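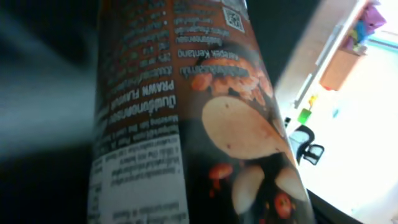 The woman who runs Clameo has been packing snack boxes in Tendstead for nine years, and she still starts with the item that is hardest to fit. Most months that is a tall one. She likes potato crisps in a canister, since the can does the job of protecting them, but a tall can decides the shape of everything that goes in with it. The prawn flavor one, with "Keropok Kentang" printed over the picture of the crisps, is the kind of thing she had in mind when she started the business. "People like something they can't get at the store down the road," she said. "They turn it around and read the label. Half the fun is the label."

Clameo sends out snack and candy boxes, mostly as gifts. The April order was for 232 boxes, the largest so far, and we spoke at the end of a long stretch of packing. She asked that her name be left out. She said her customers know the business name and that is enough.

She did not plan to sell boxes. She was working in the office at Ntuli, the furniture store on Drevska Street, and made up a few gifts for coworkers one winter. Someone's sister wanted one. Then the sister's employer wanted 50.

"I said yes and then went home and worked out what 50 meant," she said. "It meant I needed a bigger table."

She talks about tables a lot. Her first was a folding one with a dip in the middle, and small candies rolled to the low spot all day. She now prefers wood, with nothing on it except what is going into the next box. A cloth bunches up. Paper is fine for a morning and then tears. On bare wood she can slide a box along with one hand, and she can see when a candy has been left behind. 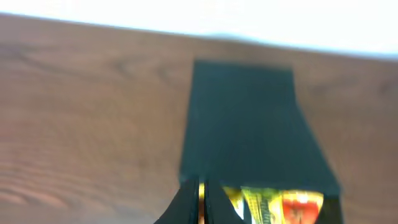
The dark box on the wooden tabletop.

Boxes came up next. She used to buy white ones, and she gave them up after two seasons because every thumbprint showed. Dark green hides more. It also makes a bright wrapper look brighter, she said, and that matters when the contents are mostly inexpensive candy.

"I'm not selling anybody a fancy chocolate," she said. "It's hard candy, and it's the same candy their grandmother had in her purse. But you open a dark box and there's orange and yellow in there and it looks like a present."

She insists on a rigid box with a hinged lid. Loose lids get lost, and a lid that folds back on its own leaves both hands free. She leaves the outside plain. Customers have asked for a printed logo and she has turned them down, partly over the cost and partly because people keep a plain box. One customer stores sewing things in hers. Another has a row of them on a closet shelf with receipts inside.

The order of packing hardly changes. Cans and jars first, against a side. Bags next. Wrapped candy last, dropped into whatever gaps are left. She sets the candy out beside the box before she starts, a little at a time, so she can pick through the colors.

"If you pour the whole bag out you just grab," she said. "And you end up with one box that's all orange. Then that customer calls." 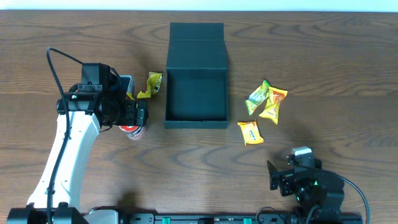 The green box with its lid up, and wrapped candies set out to the right.

Twisted wrappers need some care. The ends come undone if they are pushed into a corner, and a wrapper that has been squeezed stays creased. She flattens the ends a little with her thumb before a candy goes in. Any that look too tired go into a dish by the phone, and she eats those herself. She said this as though it were a cost of doing business.

Cans are simpler, though she has rules for them too. A short can goes in with the label facing up or toward the lid. A can with a dent stays home. She shakes each box once after closing it and listens. If something knocks, she opens it again and adds more candy or a twist of tissue.

I asked what she does with the tall canisters when they won't go into a square box at all. She said she ties them to the outside with ribbon, or sends them in a separate sleeve and charges a little more for it. She tried laying them across a corner once, at a slant, and the lid would not shut. A deeper box exists, but her supplier wants a larger order than she can store in the spare room.

The spare room is the real limit. The finished boxes are stacked along one wall and the flat shipping cartons along another, with a path between them to the window. She has looked at a small unit behind Ntuli and has not signed for it. The rent is reasonable. She doesn't like the lighting.

For now she is taking orders for graduation boxes, and she would like more salty things in them and less candy. She has been trying seaweed crackers. Her family is against the seaweed crackers.

Clameo takes orders by phone and at the Tendstead spring market.

Apr 13, 2012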